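Agent de tri textile (H/F) - Bruvinard

L'atelier Woswood trie et remet en état des vêtements de travail : vestes, pantalons, blouses. Nous recrutons deux personnes pour la table de tri à partir de novembre.

Le travail : ouvrir les sacs, séparer les pièces par type et par couleur, vérifier coutures et fermetures, plier, mettre en carton. Une équipe de 10 personnes traite jusqu'à 200 kg par jour. Le poste se tient debout - prévoir des chaussures fermées.

Horaires : 7 h 30 à 15 h, pause de 40 minutes. Salaire brut mensuel : 1 929 euros. Débutants acceptés, formation sur place avec Kanokwan Inthanon.

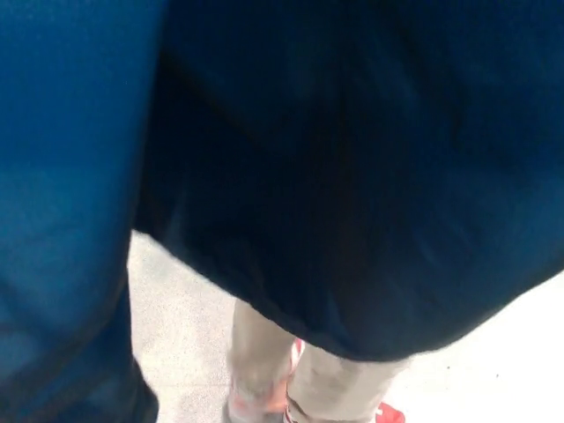

Les bleus marine et les noirs se confondent facilement, une bonne perception des couleurs est donc demandée. Le port de charges reste limité à 12 kg.

Candidature (CV et quelques lignes) à déposer à l'accueil, à l'attention de Hadi Azar, avant 16 h.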